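I had Saturday free, so I finally got myself over to the Softić open day in Clumside, and so did half the town, by the look of the line for coffee! They had over 600 visitors last year and I'd believe it.

I went for the cable demo and stayed there most of the afternoon (sorry to everyone at the Tumivano talk). The job is plugging network cables into a rack, which I do for a living and complain about daily. Watching a robot line up one of those fiddly little plugs had me leaning in like it was a penalty kick.

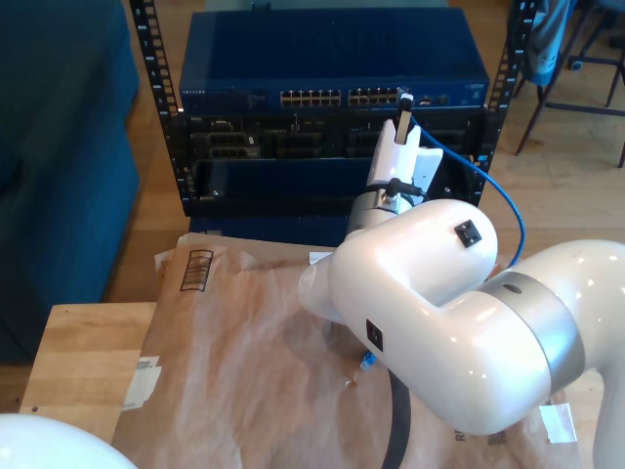
Zasorora
Newsletter editor

I did ask if it does the labeling too. Not yet, they told me. They're open again in July, and I'm bringing my own lunch.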